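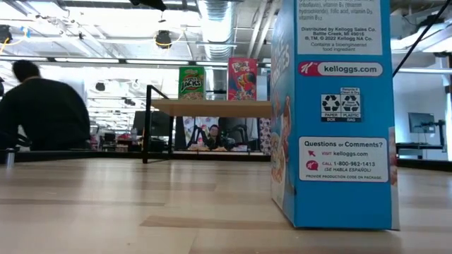
Does the cell hold its settings from one week to the next, or does somebody have to put it right every morning before it can be used? The question came back from Flenby with our last report, and it was such a fair one that we have built most of this report around it.

The short answer is that it holds them a good deal better than it did in March, though not yet as well as we promised in the Mabula proposal. The longer answer needs a bit of patience, so please bear with us.

## Where the time went

Most of it went on the mountings, I'm afraid, and very little of that makes exciting reading. When we first set the two arms on the table we tightened everything by feel, and the right-hand base crept. It was a tiny movement, and we only noticed when the gripper started coming down a shade to one side of where it had been taught to go. We spent a week blaming the calibration (and redid it more often than I care to admit) before someone put a straight edge along the base plate and found it had shifted. Both plates have now been taken off, cleaned underneath, refitted and marked with a paint pen across the bolt heads, so that a glance tells you if anything has turned.

The cables have had their share of attention too. We had two lost connections on the left arm, both traced to a lead that was pulled tight whenever the arm folded down low. It has been replaced and given more slack at the base, and the bundle is now checked by hand at the start of each working day.

## The little shelf

You will remember that the shelf was added to the plan rather late, after our visit to Arnel. I'm so glad we did it! Reaching over a flat table is one thing, and reaching over a raised board with cartons standing on it is quite another, and it has shown up faults in the setup that we would otherwise have carried into next year.

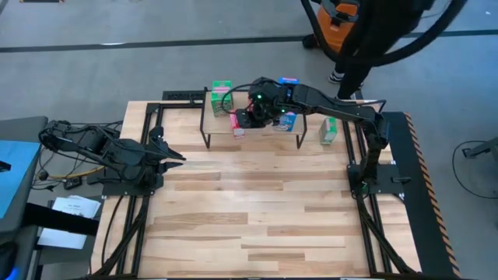

The main one was height. We had taught both arms their safe clearance with the table bare, and the figure we used left the wrist far too close to the board on the way in. We have raised it by 19 millimetres for both arms, and the approach is slower over the last stretch. That costs us a little time on every move, and we may win some of it back once the new gripper pads have settled in.

Our other trouble was that the shelf itself could wander if it was knocked. Its feet now have marks on the tabletop to go back to, and checking them is part of the morning routine.

## Looking after it

The maintenance log stands at 114 entries, most of them a single line, and I would like to thank everyone who kept it up on the busy days. Gripper pads are changed every 1000 cycles. The wrist bolts are checked weekly. We also vacuum under and around the frame far more often than we used to, after finding grit in one of the lower joints.

## Money and what comes next

Spending is slightly under plan, chiefly on spares. The Vevadent order (pads, two wrist cables and a spare base plate) is in, with delivery quoted at 29 days, and we would like to carry the balance forward to cover a second set of cables if you are happy with that.

Next we want to run the cell for a full fortnight with no adjustment beyond the morning checks, and write down every occasion when we were tempted to reach for a spanner. The log pages will come to you with the next report, untidied.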